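Can a machine tidy my kitchen yet? A short thread, because friends keep asking me. 1/9

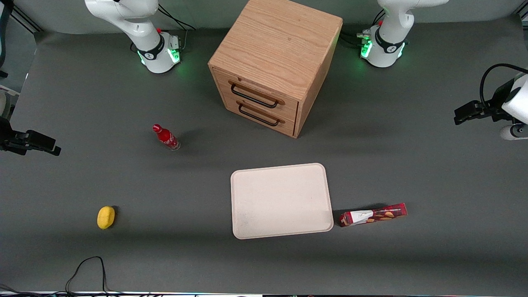 Two arms, one cabinet with two drawers, a tray, a lemon.

The work is to open a drawer, put the small things inside and close it again. My daughter could do it when she was three. 2/9

My colleague Clodagh Sheehan wrote the list of chores for our group in Treltby. She wanted only things which a person does without thinking. I find it a very good rule. 3/9

Take the lemon. It is oval, so it can roll if the fingers touch it a little too early. The bottle on its side has the same problem. A flat box is more patient. 4/9

For the drawer, the fingers must go behind the bar handle and then pull straight. If the pull is crooked, the drawer can stick. I have one at home like this and I also lose my temper with it. 5/9

Our count until 17 July 2023: 142 tries at the full chore, 70 finished without help. Most of the others stopped at the drawer. Very few stopped at the lemon, which surprised me. 6/9

Speed is another matter. The best try took 52 seconds. I do it with one hand while I talk on the telephone. 7/9

Kyung-tae Jang asked me if a shop could use it for filling shelves. For one kind of box, always in the same place, I would say yes. For a shelf where customers have moved everything, I would say no, not this year. 8/9

So I still tidy my own kitchen. In December we repeat the same list with a heavier cabinet, and I will post the numbers also if they are bad. 9/9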